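Workshop > Fallthorpe bench > Tickets > 367

Ticket 367: right arm stops short of tray, wrist camera stream freezes
Opened by: Reda Kettani
Assigned: Shanti Dubey
Status: open, workaround in place

Reported Thursday, 14:20. During the table-clearing routine the right arm halts above the red tray and holds position. The controller log shows a timeout on the wrist stream, then a hold. The left arm carries on until its own move finishes, then waits. Power cycling the right arm clears the fault for a few runs.

Setup is the two-arm build on the black rail, Nidau controller board, stock firmware. No changes to the gripper fingers. The last change before the fault was Khoa rerouting the right arm cable in August.

14:50 SD. Swapped the USB lead on the right wrist camera for a known good one. Fault came back on the next run. Original lead refitted.

15:10 SD. Moved the camera to its own port on the host. Stream ran longer before the freeze, but it did freeze. Timeout in the config is 300 ms. I raised it to 1048 ms as a test and the hold stopped appearing, though the arm was then working from stale pictures and clipped the tray rim. Put back to 300.

15:35 RK. Could it be exposure? The tray is glossy, and the freeze nearly always comes over it.

15:40 SD. Possible. Auto exposure on these drops the frame rate when it hunts. Grabs below from the wrist and the overhead view for comparison.
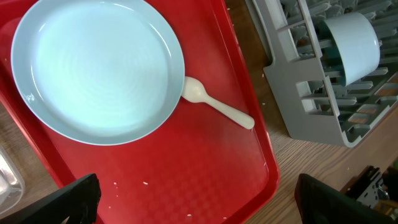
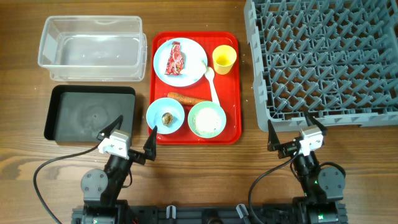 Wrist view first, overhead second. Reflections on the tray base show in the wrist view.

16:05 SD. Fixed the wrist exposure by hand and turned auto off. Ran the routine 2 times with no timeout. Colour is a bit dull but the detector still finds the plate. I would not call it solved on that few runs.

16:15 Khoa Dương. On the cable: I left a loop of slack at each arm and clipped the rest to the rail. If the clip nearest the right arm is pinching, you would see dropouts when the shoulder turns outwards, towards the dish rack. Worth moving the joint by hand with the stream open before blaming the camera.

16:40 SD. Tried that with motors off. No dropout at either end of travel. Loosened the clip anyway.

16:55 RK. Conceição has a matt tray she can lend us. Shall I swap it in?

17:00 SD. Not yet. One change at a time, please. Leave the red one on the bench and keep exposure fixed.

To do:
- RK: run the full routine with fixed exposure and attach the controller log.
- SD: write the exposure value into the start-up script. It is lost on restart at present.
- KD: check the crimp on the right arm power lead while the clip is loose.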